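Two-Hand Work with the Humanoid: Notes for Session 7
Robotics project course, afternoon group
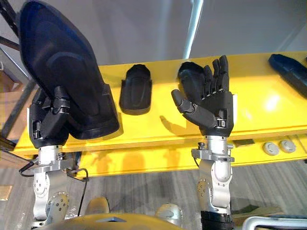 In the last session we finished with one arm only, and most of you could bring the hand to a part and close it without hitting the table. From today both arms are in use. The left hand holds the part, and the right hand stays open until it is called. Please do not skip the exercises for the waiting hand. It seems an easy role, but many of the collisions in the earlier groups came from a hand that had no task and was left in a bad position.

1. Before power

Check the cables at both wrists by eye. A cable should have enough slack for the wrist to turn to its limit, and it should never pass between two links. Fingers are checked one by one, with the power off. If a finger joint feels stiff, do not force it. Write it in the bench book and tell Colleen Landry, who keeps the spare pins.

2. Starting pose

Both forearms upright, both palms open. In our software, Fluno, this pose is saved as "ready both". Load it at the slow speed, and keep one person at the stop button the whole time. The other members of the group stay behind the tape on the carpet.

3. Grasping a curved shell

The black shells are harder than the blocks from session 5. A block has flat sides and the fingers find them easily. A shell has a thick rim and a curved body, so the contact points move while the hand is closing. My advice is the following:

Take the large shell at its lower end, with the fingers wrapped around it.
Close in 2 steps. Stop after the first step and look at the contact.
Lift slowly and tilt the shell only when it is clear of the table.
If the shell turns in the hand, put it down and begin again. Do not correct a bad grasp in the air.

The large shell also hides a part of the workspace from the head camera. Plan the path of the right hand before you lift, when you can still see everything.

4. The right hand

Keep the fingers a little spread, with the thumb out to the side. A flat, stiff hand needs more time to change to a grasp. The small piece stands on the table between the arms, and you will approach it from the right. The left arm must not move during the approach. Fluno does not check for this, so the operator has to say "left is holding" aloud before the right arm starts.

5. Recording your trials

Each pair makes 15 trials. A trial counts even when the grasp fails, and I would like to see the failed ones in your report with a short remark on the cause. "Bad grasp" is not a cause. "Thumb touched the rim before the fingers" is a cause.

Save the logs in the Cinomus folder under the name of your pair. Reports are due Monday, at the beginning of class. If your pair needs extra time at the bench, write your names on the sheet beside the door.

Reading for the next session: the chapter on contact and friction, without the last section.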